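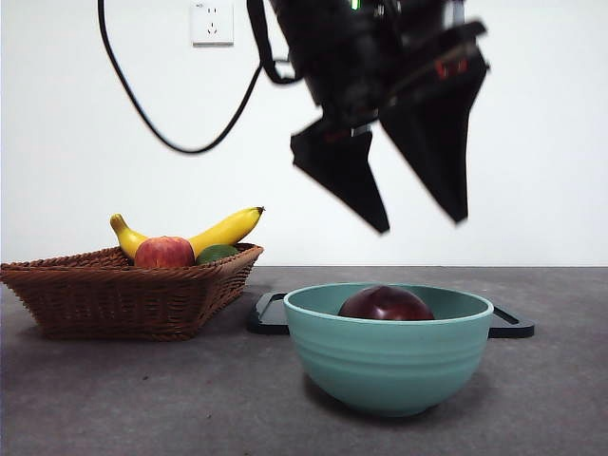

Kutel sells its folding steamer insert as the last one you'll ever buy, and I have now bought three steamers that were going to be the last one. I paid 449 pesos for it at the Quintero store downtown. The box promises up to 3000 uses. How would anyone check that? At dinner for two every night it would take me years to find out, and the receipt says returns close in May. I don't trust a number like that any more than I trust the little green light on a gadget, which tells you there's power and leaves the rest to you.

So, the steaming. It steams. Broccoli took as long as it did in the old one, and so did a batch of dumplings from the freezer. The leaflet says the leaf design "moves heat faster" and I saw no sign of it. The center post is too short to grab with a mitt on, so you end up fishing around with a fork. My neighbor Şengül Sezer has the Cikier version, which has a tall ring on the post, and I borrowed it for a weekend. Same broccoli, less swearing.

Cleaning is worse than the old one. Rice gets in the hinges and stays there – I tried a toothbrush and then a toothpick.

The feet are good, I'll give them that. They lock, and they haven't scratched my nonstick pot. It also folds flat enough for the drawer under my stove, where the last one never fit.

Would I buy it again at full price? No. At half that, maybe, if the Cikier was out of stock. Two and a half stars, and the half is for the feet.

Marisol Betancur, Apr 26, 2021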